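Nonora Plank Carpet

Product line: Zukell Contract Flooring
Suitable for: offices, meeting rooms, studios, corridors
Colorway: Gray Stripe
Reference: 773

Nonora is a plank-format carpet for commercial interiors. Narrow lengths are laid in a staggered arrangement, and the shades run from light gray to charcoal. The result is a striped floor with no single dominant line, which allows individual planks to be replaced at a later date without disturbing the overall appearance.

The carpet was developed for rooms in which the furniture and equipment are moved often. Cables, packaging and the feet of chairs are a normal part of such rooms, and the mixed grays were selected with this use in mind. Nonora may be laid parallel to the walls or on the diagonal — the latter requires additional material for cutting at the perimeter.
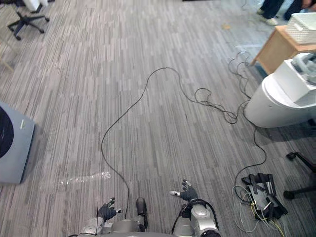
Installation

Planks are to be stored flat in the room of installation for 43 hours before work begins. The subfloor must be clean, level and free of old adhesive. Zukell recommends Multis release adhesive, applied by roller over the full area. Joints should be offset from one row to the next, and planks from different production lots should not be combined in the same room.

Each carton contains enough planks for 6 square meters. Orders above 600 square meters are supplied from a single lot on request.

Care

Vacuum regularly in the direction of the stripe. Spills should be blotted with a white cloth and treated with plain water before any cleaning product is applied. Loose cables should be lifted before the floor is vacuumed. Heavy furniture should be carried and not dragged.

Ordering

Samples are available in all Nonora colorways through Mofokeng Interiors, the appointed distributor. Please quote the reference number and the area to be covered.

Page revised 14 Aug 2020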